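Odar hand gripper, two weeks in — towels, trays, tables

Quick one tonight, got a pile of washing waiting. A few of you wrote in about the Odar, the hand-held gripper kit Dirov are selling for teaching folding jobs to their home robot. You squeeze it, you do the chore, it records what you did and the arm learns off that. Hire or buy. I'm on the hire plan, 37 a month, cable and clip-on fingers included. Postage was 9 on top, bit cheeky.

So, tips first, moaning after.

Towels. Start with terry. Thick pile, easy to pinch, forgives a bad grab. Hand towel size or a bit over. Tea towels later, they slide about and you'll get cross.

Grab a fold, not a flat bit. Push a ridge up with your free hand, close the fingers on the ridge, lift slow. If you go in at a flat towel you just skate across it.
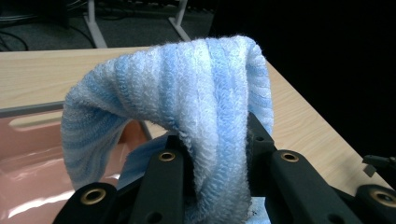
Lift till the near edge clears the table, then stop. Higher than that and the far side drags round and you lose your corners. I did my first 20 goes too high and the whole lot was no use, had to bin them and start again.

Don't squeeze to death. Half closed holds terry fine. Full squeeze leaves your hand aching by teatime and the fold comes out lumpy.

Stripes help. Easy to see if you've gone squint. Plain white on a pale table, I couldn't tell where the edge was half the time.

Slow on the let go. Open, wait, back straight up. If you pull away sideways the pile catches and your nice fold comes with you.

Trays. Shallow ones are handy for starting from or dropping into. Shiny ones bounce the light back though, so shift your lamp or put a cloth under. Helmi Savolainen wrote in to say she lines hers with baking paper — works, tried it.

Table. Wipe it before you start, crumbs get in under the fingers. Give yourself more room than you think. Both hands plus the gripper plus a towel is a lot of stuff on one kitchen table.

Do a few with nothing in the fingers. Open, close, move about over the bare top. Dull, but the Dirov leaflet asks for it at the start of every batch and mine went through quicker when I bothered. 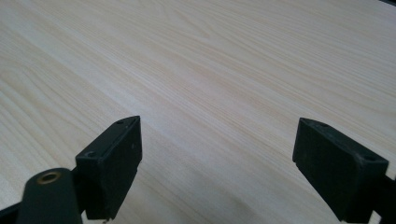
Fingers open over a clear tabletop.

Cleaning. Damp cloth on the fingers, dry cloth after. No sprays. Fluff collects in teh little holes, an old toothbrush gets it out. Don't use a pin, I scratched one.

Now the moaning. It's front heavy. More than 20 minutes and my wrist knows about it, so I do short goes and stop for tea. The app logs you out if you leave it. The leaflet is in tiny print. And the towel lesson wants 77 good folds before it'll train anything, which took me most of a week of evenings.

Against the Vendedik one: that's cheaper to buy, but the grip is stiff and smaller hands will struggle. Haven't tried the Dhanial, someone lend me one.

Worth it? If you've alredy got the arm, yes, hire for a month in May when the winter bedding wants doing, then send it back. Buying, no, not at that price. Pillowcases next time, if I get the corners to behave.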